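Trimis Placemat – Navy, Line Drawing
Item no. 3101
Back in stock

Rectangular placemat in dark navy blue with thin pale beige line drawings. Sea theme, sort of – look for the fish tail. One mat per pack, plates and cutlery sold seperately.

Wipe clean with a damp cloth. Not for the dishwasher, not for the oven, please don't iron it (we've had one back). Store flat. If it arrives rolled, leave it under a couple of heavy books overnight and it'll settle.
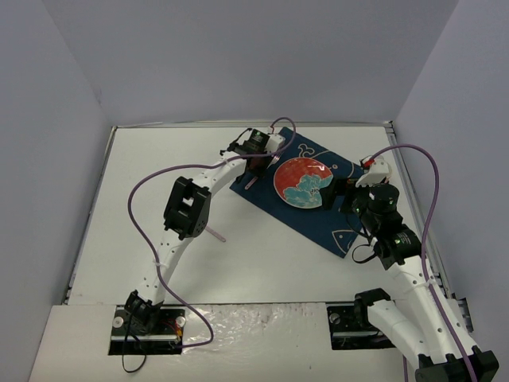
Trimis mat in navy with round flower plate, orange-red and turquoise, and pink-handled fork.

Goes well with anything bright. The plate is from the Gruma range, item 306, glossy ceramic with the big turquoise flower. Fork is Brunet, item 234 – pinkish handle, shiny metal head. Brunet handles vary a bit in shade from batch to batch, so order the lot together if you want them to match.

Also in the Trimis range: table runner, item 182, same navy. Coasters due in June, no price yet.

Delivery
Mats go out flat in a card sleeve. Plates boxed on their own so may turn up a day later than the rest. Small orders by post, bigger ones by courier.

Returns
Unused and in the sleeve, within the usual returns period. Keep your order number handy. Chipped plate? Send us a photo and we'll sort a replacment, no need to post the old one back.

Sold and sent by Wunton Tableware
Page updated 18 Nov 2018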